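Re: Rutherford part-books, who has the tenor?
From: Hsiu-ying Hung
Date: May 13, 2026

> I've been through the folder twice and we have soprano, alto and
> bass for the second set but no tenor at all. Did they go home with
> someone after the February concert? Also, are we still singing the
> Advent pieces at 415, or has the organ settled that for us?

Dear all,

I'm so sorry to be slow with this, it has been one of those weeks. The tenor books are at my house! There are 2 of them, in the blue bag with the spare psalm sheets, and I'll bring them to Prelthorpe next time along with the pencils I keep promising.

As to pitch, the organ at Breltbridge is at modern pitch and there's no arguing with it, so for the two verse anthems we'll sing at 440 and I'll ask the altos to be patient with me. The unaccompanied pieces can sit wherever we're comfortable. I tried the long Lamentations setting down a tone with four of us in my kitchen and I loved it (the basses looked less sure), and I'd like to try it again with everybody before we decide.

Now, the recording. Flulluma have offered us 20 minutes on their early music sampler, which is lovely of them, and they'd press 300 copies. That's enough room for the Lamentations and one anthem, or for three of the shorter motets. My heart says Lamentations, but it is a big sing and we'd want it really secure, especially that slow page where the suspensions pile up and everyone wants to breathe in the same place. Please write back with what you'd like, even if it's only a line.

One last thing for the second sopranos: in the Rutherford edition, the sharp over the last note on page six is the editor's, and I'd like us to leave it out. Try it at home and see what you think, it gives me goosebumps every time.

With love and thanks to you all,
Hsiu-ying
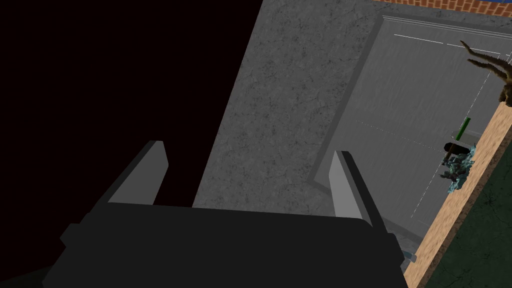

Unnamed list member wrote:

Lamentations for me, please, down the tone if the basses will forgive us. Could we stagger the breathing on the slow page and mark it in the books before we start? I'm happy with the natural on page six too, though I'll need to hear it against the alto a few times before I trust myself.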